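Looking After a Luxury Handbag at Home

I bought my first grown-up bag last August, a tan leather Edwards tote that cost me $300 secondhand, and I was terrified of it for weeks. It sat in the closet while I carried my old canvas thing everywhere! So I've been reading up and trying stuff out, and these are the habits I've kept.

Stuff it when it's resting. I use plain tissue or an old cotton T-shirt. No newspaper — the ink comes off on the lining, and I have a Kumard clutch with a gray smudge to prove it.

Wipe it down with a dry, soft cloth when you get home. It takes 20 seconds. Corners and handles first, they pick up the most grime.

Cream goes on three times a year, tops. I use the Fomham neutral one, a pea-sized blob on the cloth (never straight on the leather), and I always try it on the underside first. Then leave it overnight before you buff.

Keep it off the radiator if it gets rained on. Blot, stuff, and let it dry at room temperature, even if that takes a couple of days.

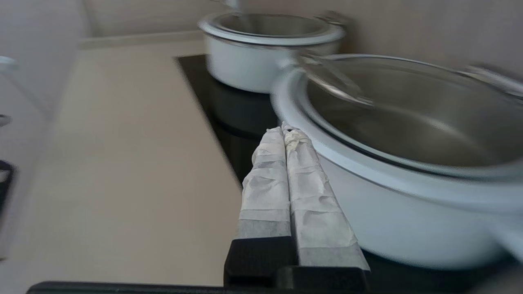
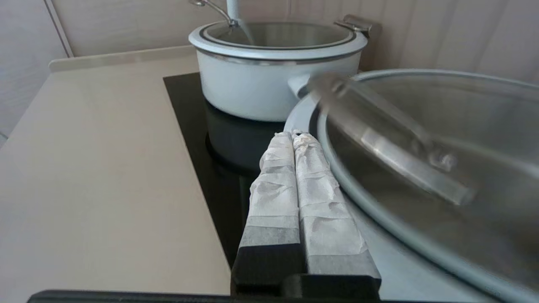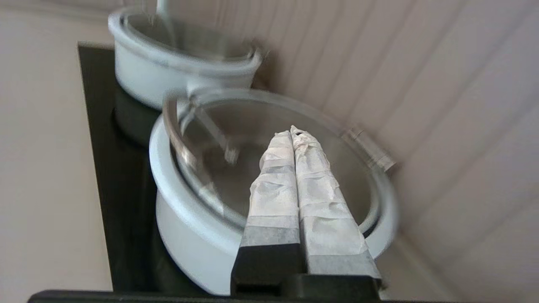 Hardware is the bit I got wrong. I went at a Ginus buckle with metal polish and took the gold right off, and the repair shop wanted roughly $80 to replate it. A dry microfiber cloth is all I use now. If there's gunk around a stud, a cotton swab will get it — go slowly and keep it off the stitching.

And store the strap inside the bag, wrapped in its own bit of tissue, so the clips don't dent the leather.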